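Gilow Demolition Notices – README

Text of 3,740 house demolition and eviction notices, typed up from paper copies handed in at the Bustdale and Ashby legal aid desks. Still a work in progress, Sarkthorpe is only half done.

What's in it: notices.csv, 3,000 rows, checked once. unchecked.csv, the rest. Columns are town, month, reason given, appeal filed (y/n/blank). Blank means we dont know, not no.
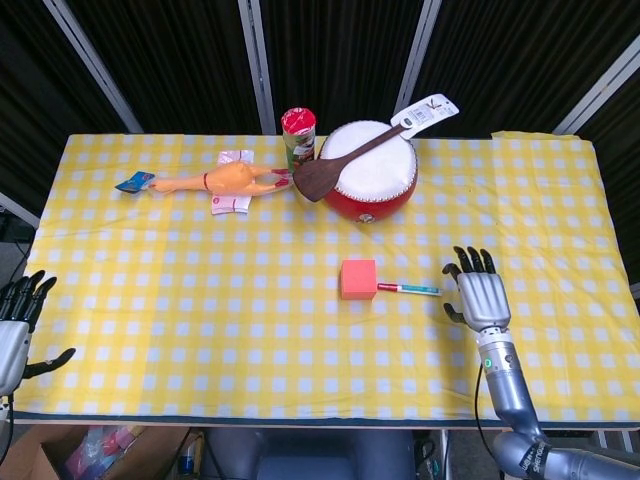 Orange rubber chicken on the yellow check tablecloth.

Known problems: 521 rows have no reason given. Ashby months before October are unreliable – two stamps on the same sheet, we took the later one. Family names and street numbers removed, please dont try to put them back.

Free to use for campaining, teaching, court work. Corrections welcome, send the row number.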